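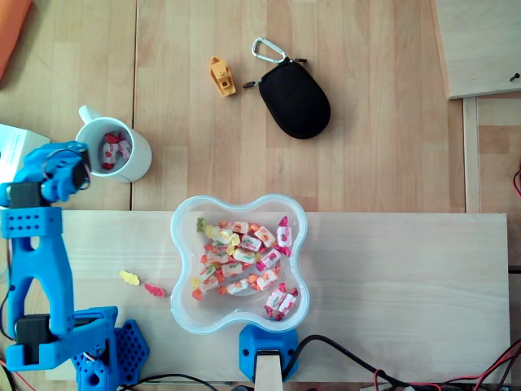
The Cundetance desktop arm at its table, with mug and candy bowl. Seen from above.

Search this site Enter keywords Go

Desktop Arm Care: Frequently Asked Questions

The following answers apply to the printed tabletop arm maintained by the Cundetance workshop at Lornley. They were last revised in August 2024.

Who may service the arm?
Any member who has completed the bench induction may clean the arm, check its screws and replace wiring. Joint replacement and recalibration are reserved for Lleucu Probert and Lowri Parry.

How often is the arm inspected?
A short inspection is made before each session, and a full inspection after every 90 hours of operation. Hours are entered in the log kept in the bench drawer. The present log begins at hour 1187.

What does the short inspection include?
With the power off, move each joint by hand through its full travel and note any grinding or slack. Check that the servo horns are tight, that the base plate does not rock, and that no wire is pulled taut when the arm is extended. Cables should lie clear of the area the gripper passes through.

A printed part has cracked. May it be glued?
No. Glued parts have failed under load and are no longer accepted. Request a replacement from the parts shelf and place the cracked part in the return bin, marked with the joint it came from. Parts are printed at the Gasden site and normally arrive within a week.

One of the servos is buzzing at rest. What should be done?
A faint hum under load is normal. A steady buzz usually means that the joint is holding against something – a trapped wire, an overtightened screw or an object on the table. Switch off the supply, clear the obstruction and restart. If the buzzing returns, leave the arm off and report it.

When are servos replaced?
At 3000 hours, or earlier if a joint fails to return to its home position on two consecutive tests.

May the table be rearranged?
Mugs, bowls and small objects may be moved freely. The base plate and the wooden rail may not, as the stored positions are measured from them. If either has shifted, run the Goodall alignment routine before any other program.

Is candy suitable for gripping practice?
Yes. Unwrapped candy leaves sugar on the fingers of the gripper, which should be wiped with a damp cloth at the end of the session and dried before storage.

Where are faults reported?
Use the fault form at the Lornley front desk and quote form number 79.

Share 14 Comments 3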